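Progress report to the Jernstead fund
Project: Istano – two-handed manipulation learned in simulation
December 30, 2022

Work since May has gone into the two-cube tray task. Each arm has to pick up the cube nearest to it and hold it clear of the tray, without the hands touching. We collected 1808 simulated demonstrations by teleoperation. After removing incomplete runs and runs with collisions, we trained 5 policies on the rest, all with the same network and different random seeds.
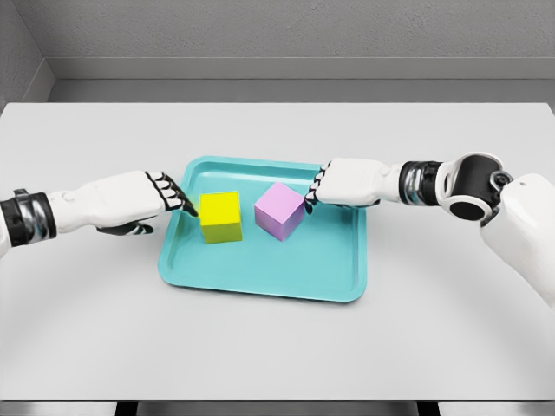 The best policy completed 287 of 304 test trials. Most of the failures came when the cubes started close together and one hand blocked the other. Adding a short wait for the second arm fixed some of these – at the cost of slower runs.

Transfer to the real arms at the Pornar lab is behind schedule. The contact settings in the Mowat simulator still make the fingers grip harder than they should, and we want that corrected first. No change to the budget is requested.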